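Subject: Re: [homebots] Gripper pads slipping on cotton

The list member who started this thread wrote:

> I have a two-jaw gripper with printed fingers and a hobby servo. It picks
> up blocks and cups fine. On a T-shirt it closes, lifts an inch, and the
> cloth slides out the side. I tried a stiffer spring and it got worse on
> thin fabric. Two questions. What are people using for pads, and does
> anyone bother sensing whether there is cloth between the jaws? I would
> rather not buy a load cell if a current reading on the servo will do.
>
> Also, is anybody practicing on a real bed or couch, or is everyone on a
> table? Mine works a lot better on the table and I don't know why.

I've been through most of this over the winter, so I'll answer in order.

Pads first. I started with bare printed faces, then sandpaper, then heat shrink, then rubber sheet. Rubber is the one I kept. Sandpaper grips well, but it pulled threads on a knit shirt, so it came off the same evening. The sheet I use was sold by Osatano as shelf liner. I cut it with a razor knife and stick it down with contact cement. Double-sided tape creeps after an hour or so of use and the pad ends up hanging over the tip. Wipe the rubber with alcohol now and then. Lint builds up fast and the grip drops off before you can see anything wrong with it.

The stiffer spring probably hurt you because it flexed the fingers. Print them thicker or add a rib down the back. Mine were bowing enough that only the tips touched, and cloth slid out through the gap behind. With the rib I went back to the soft spring and had no more trouble of that sort.

On sensing, servo current alone did not work for me. The difference between closed on nothing and closed on one layer of a thin shirt was smaller than the noise. Two layers I could pick out, most of the time. If you only need to know "big wad" or "nothing," it will do. For a single layer, get a decent position reading from the jaw and compare it with the fully closed value. I zero mine at startup by closing on air, and again every 20 cycles. If you skip that, the rubber takes a set and your zero wanders.

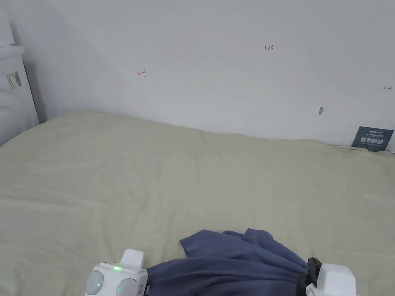 As for bed against table, the difference is in what happens when you press down. On a table the jaws stop at the surface and the cloth has to go up between them. On a mattress the surface gives way, so the jaws push the shirt and the sheet down together, and you close on both or on neither. I had to change the approach in two ways. I come in at a shallow angle, and I drag sideways a little before closing so the fabric makes a fold. Then I grab the fold. A fold is much easier to hold than a flat layer.

Picking up the sheet along with the shirt is still my most common failure. I keep a log, and out of 200 tries with the old straight-down approach, the majority of the bad ones were that. With the drag it happens a lot less, but it does happen. A fitted sheet pulled tight helps. A loose one will follow the shirt wherever it goes.

If you are using a camera, pick a shirt that is much darker or lighter than the sheet while you get the rest working. I lost two weekends to a gray shirt on gray bedding, thinking the arm calibration was off. It was the mask. Once things work you can make it harder again. Side light from a window also moves the shadows in the folds during the day, and my threshold from the morning was no good by 4 p.m. I ended up closing the blind and using a lamp.

Parts, for whoever asked off list: the controller is the Nekalo board, the small one without the screen. It runs hot with the motor supply at the top of its range, so I keep it at 7 volts and put a fan on it. The wiring harness is homemade. Strain relief matters more than I expected. I broke the same signal wire twice right at the housing before I added a clip.

My logging script is called Baluvari and it is 379 lines of not very nice Python. It writes one row per grasp with the jaw position, the current, and a column I fill in by hand for what went wrong. I can post it if there is interest. It assumes my folder layout, so you would have to edit the paths at the top.

One question back to the list. Has anyone done a release that doesn't stick? Fresh rubber hangs on to light fabric after the jaws open, and the shirt gets dragged off the spot where I wanted it. I've been opening, waiting, and then backing out slowly, and it costs a lot of time per cycle. Somebody at the Alvarado shop suggested a strip of bare plastic at the very tip. I'm going to print a set and try it, but if someone has already been down that road I'd like to hear about it before I cut more pads.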